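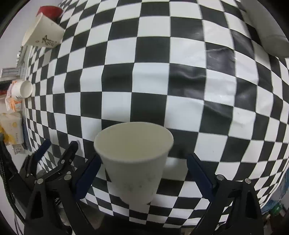
How Paper Holds Water

Paper is made from plant fibers. Most of these fibers come from wood. Each fiber is a thin, hollow tube, usually only a few millimeters long. The fibers are mixed with a lot of water, spread out on a screen, drained, pressed and dried. As the water leaves, the fibers lie across one another and stick together. The result is a flat sheet with many tiny gaps in it.

Plain paper soaks up water for two reasons. First, the fibers are made mostly of a material called cellulose. Water is attracted to cellulose and spreads along it. Second, the gaps between the fibers act like very narrow pipes. Water is pulled into narrow spaces even when it has to move upward. This pull is called capillary action. It is the same effect that makes a paper towel get wet above the level of the spill.

Wet paper is weak. The fibers in a dry sheet are held together by small forces called hydrogen bonds. When water gets between two fibers, it takes the place of many of these bonds. The fibers can then slide apart. This is why a wet tissue tears so easily.

The coating

A paper cup has to keep water away from the fibers. This is done with a coating. Many cups have a very thin layer of plastic, called polyethylene, on the inside. The plastic is melted and pressed onto the paper before the cup is shaped. Water is not attracted to it, so drops bead up and do not spread. Cups made for cold drinks often have a layer on the outside too. Water from the air collects on a cold surface, and without the outer layer this water would soften the wall.

Older cups were coated with wax. Wax works well with cold drinks. With hot drinks it can soften and melt.

The shape

Most cups are made from three parts: a wall, a bottom and a rim. Only the first two are separate pieces of paper.

The wall starts as a flat piece shaped like part of a ring. A machine wraps it around a form and joins the two edges. If the coating is plastic, heat melts it and it works as glue. The bottom is a small circle with its edge folded down. The end of the wall is folded over this edge and pressed tight.

The rim is made last. The top of the wall is curled outward into a small roll. A flat edge of paper bends easily, but a rolled edge resists bending in every direction. You can feel the difference by squeezing a cup near the rim and then halfway down.

The wall is wider at the top than at the bottom. This slope is called a taper. It lets cups fit inside one another, so a tall stack takes up little space.

Try it

You will need 2 squares of plain paper of the same size, a wax crayon, a spoon and some water.

1. Color one square completely with the crayon. Press hard and leave no gaps.
2. Leave the other square plain.
3. Put a few drops of water on each square with the spoon.
4. Wait two minutes, then look at the back of each square.

Compare the shape of the drops as well as the back of the paper. If water came through the colored square, look for places the crayon missed.

Words to know

Capillary action: the movement of a liquid into narrow spaces.
Cellulose: the main material in the walls of plant cells.
Coating: a thin layer that covers a surface.
Taper: a gradual change from wide to narrow.

Text by Hiyori Maruyama. Updated Oct 12, 2022.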